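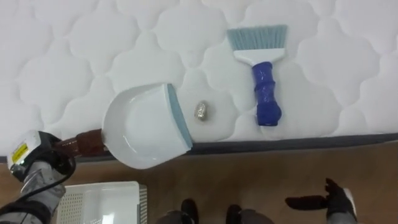 Lilonari recording software: six weeks of teaching a robot to sweep

I've been wanting to write this one up for ages, and now that we've got 500 usable recordings on the drive I think I've earned it. Lilonari is a program for collecting demonstrations. You steer the robot through a job, it saves the camera views and the arm movements together, and afterwards you sort out which takes are worth training on. We've used it every working day since April at our little workshop (Grīnberga, for anyone who knows the building) and I love it. There are grumbles further down, but I love it.

Our job was sweeping a bit of rubbish off a mattress with a dustpan and brush. It sounds like nothing! Both hands are busy, though, and they've got to agree with each other the whole way through. A quilted top gives under the brush, the seams catch light things, and a ball of crumpled foil goes wherever it fancies if you hit it too hard. I couldn't have picked a better test for recording software, because nearly every take has some small moment in it that you want to go back and look at.

Setting up

Installing took a morning, mostly spent on our own network. Getting the first recording took four minutes after that. You give the task a name, write a plain sentence saying what ought to happen, and choose the cameras. Then there's a big button. I can't tell you how happy the big button made me after Gemlow, our previous recorder, where starting a take meant typing a line of settings and hoping.

The sentence matters more than I'd expected. Ours began as "clean the bed", and Hjørdis Halvorsen, who did most of the steering, kept asking whether that included tipping the dustpan out into the basket. Fair point. We split it into a sweeping task and an emptying task, and Lilonari let us cut the old takes in two without recording them again.

Recording

This is where it shines. Both arms and all the camera views sit on one timeline, and they stay lined up. With Gemlow the video drifted behind the arms on longer takes, so the brush would be touching the pan on screen while the arm data had it already moving off. I've checked Lilonari over and over for the same thing and haven't caught it yet.
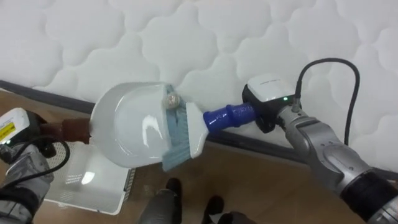
Brush against the mouth of the dustpan, with the ball at the lip.

Moments like that one are what you're paying for. You can drop a marker while you're steering (we use a foot pedal, any cheap one will do) and jump straight to it later. I mark first contact between the brush and the litter, then contact with the pan. Hjørdis marks her mistakes as well, and I've started copying her, as it makes the evening sort-out so much quicker.

You also get a start check, and I wish every recorder had one. Before each take it lays a faint ghost of an earlier starting view over the live one, so you can see whether you've been putting things down in the same old spot. We had, of course. Our first 200 takes were far too alike, all with the litter in one comfortable place, and the policy we trained on them was hopeless the minute we moved it.

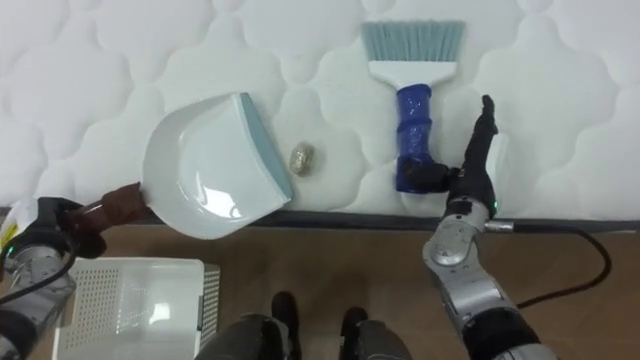

Variety is the bit I'd tell any new team to plan before they record anything, and Lilonari's tags made it bearable for us. We tag the litter, the side it starts on, how the tools are lying and who's steering, and the program will list the combinations you're short of. A start like this one, with the left gripper already closed on the dustpan handle and the foil waiting in the gap before the brush, gets "pan held" and "litter between". We had plenty of those and hardly any with the litter beyond the brush, so that was the next day's work decided. The thick wrapping on the handles gets its own tag too. Bogumił Krawczyk tried several tapes while we were going, and I was glad to be able to filter by them later.

Grumbles

Exporting is slow. A full day's takes went off to the training machine while we had supper, and some nights it was still going when we'd washed up. You can't pause it either.

The review screen is lovely on a large monitor and cramped on a laptop. The tag list hides the right-hand camera view unless you fold it away, every single time.

And deleting is too easy! One key, no question asked. Deleted takes do go to a bin, where Bogumił found an afternoon of mine, but switch on the warning in the settings before you start.

Who it suits

Small teams with two-armed set-ups and more patience than programmers. If you've only got one arm and one camera, Bondo is simpler and would probably do you fine; I used it for a drawer-opening job and had no complaints. For anything where both hands have to work together I'd go for Lilonari again tomorrow. We're on to folding pillowcases next, same mattress, and I've already written the sentence for it twice.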